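Search this site Go
Home Club News How It Works Projects Ask Us

How Do You Teach a Robot to Tidy a Fridge?

Short answer: you show it. A lot. Then you show it again.

Our club is called Putiden. We meet after school, start at 4:15, and this year's project is a robot helper named Mirkex. Mirkex has one job right now – move food and drinks in and out of a fridge without dropping stuff. Sounds easy? You do it half asleep every morning. But try writing down every single thing your hand does when you grab a bottle. How wide do your fingers open? When do they stop squeezing? How far do you lean so you don't bump the shelf above?

See? Long list. We tried writing it as code in September. Got to page two and gave up.

So we do it a different way. It's called learning from demonstrations. A demonstration is just a fancy word for "watch me."

What you need

A gripper you can hold. It's like the robot's hand, but with a person on the other end instead of a robot arm. You squeeze, it closes. There's a small camera on it that records what the hand would see.

A way to know where the gripper is. One trick is a cube with black and white square patterns on it. Every pattern is different, a bit like a name tag, so a computer looking at the cube can work out where it is and which way its tipped.

Something to pick up. And somebody patient.
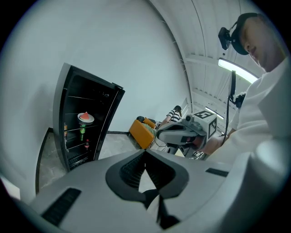
Song wants to know why the robot can't just watch videos of people cooking and learn from those. Wouldn't that be way faster?

Good question, and some scientists do try that! The hard part is that a person in a video has five fingers and Mirkex has 2. Those fingers don't bend like yours either. If the robot sees you hook a jar with your pinky, well, it has no pinky. When we use grippers for the showing, the hand in the recording matches the hand on the robot. Way less guessing.

What happens to the recordings

Every try gets saved as one little recording. Reach, grab, lift, put down, done. Most of ours last 8 seconds. So far the club has 3,612 of them. Then we go through and throw out the bad ones – somebody sneezed, somebody forgot to let go, the bottle rolled off. Last check we tossed 152. Boring job but you have to do it, or Mirkex learns to drop bottles too.

Next the good recordings go into a program called Idel. Idel looks for patterns. When the camera sees a bottle close up, the fingers usually close. When it sees a shelf right under the bottle, they usually open. Nobody types those rules in. The program gets them out of all the examples.

Words to know

Gripper: a robot's hand.
Demonstration: showing how to do a job so a robot can copy it.
Marker: a pattern a computer can spot and recognize easily.
Data: all the recordings and numbers you collected.

Try it at home

Get a pair of kitchen tongs and ask a grown-up first. Stand an empty plastic bottle on the table. Pick it up with the tongs and put it on a chair. Now close one eye and do it again. Harder, right? One eye makes it tough to tell how far away things are. A robot with one camera has teh same problem.

Then try a sock. Then a grape. Write down which one you dropped most and bring it to the next meeting, we're making a chart by the door.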